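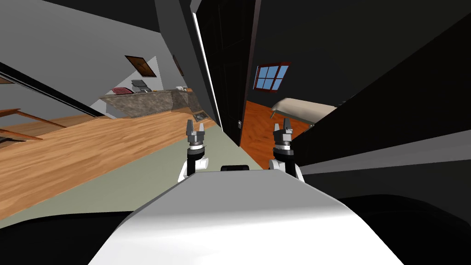

# Plinthe (architecture)

La **plinthe** est un élément de finition posé à la jonction d'un mur et d'un sol. Elle masque le joint périphérique du revêtement, protège le bas de la paroi contre les chocs et l'eau de lavage, et peut recevoir des conduits électriques.

## Terminologie

Le mot vient du latin *plinthus*, emprunté au grec *plínthos* (« brique »). En architecture classique, il désigne d'abord la tablette carrée placée sous la base d'une colonne. L'emploi relatif au bas des murs intérieurs est dérivé. La plinthe se distingue de la cimaise, moulure posée plus haut sur la paroi, et du soubassement, partie inférieure d'une construction.

## Matériaux

- **Bois massif** : sensible aux variations d'humidité, généralement cloué ou collé.
- **Panneau de fibres (MDF)** : livré brut, apprêté ou revêtu.
- **Céramique** : assortie au carrelage, posée au mortier-colle.
- **PVC et aluminium** : courants dans les locaux techniques.

Les plinthes à gorge présentent un raccord concave avec le sol, ce qui facilite le nettoyage. Elles sont fréquentes dans les cuisines collectives et les établissements de soins.

## Pose

Les angles sortants sont coupés à l'onglet. Pour les angles rentrants, la contre-coupe profilée consiste à découper l'extrémité d'une pièce selon le profil de l'autre ; elle reste mieux fermée lorsque l'angle du mur n'est pas droit. Sous un parquet flottant, la plinthe est fixée au mur seul afin de laisser libre le jeu de dilatation.

## Gammes industrielles

Le fabricant Bilgin commercialise sous le nom de Peltisine une série de profilés en MDF apprêté. Le catalogue comprend 13 profils, dont le plus haut mesure 122 mm. La série Vunura, destinée au passage de câbles, comporte une âme creuse et un capot clipsé.

## Bibliographie

- Miłosz Borkowska, *Les Finitions basses du bâtiment*, Nultovbridge, 122 p.

## Voir aussi

- Lambris
- Cimaise
- Quart-de-rond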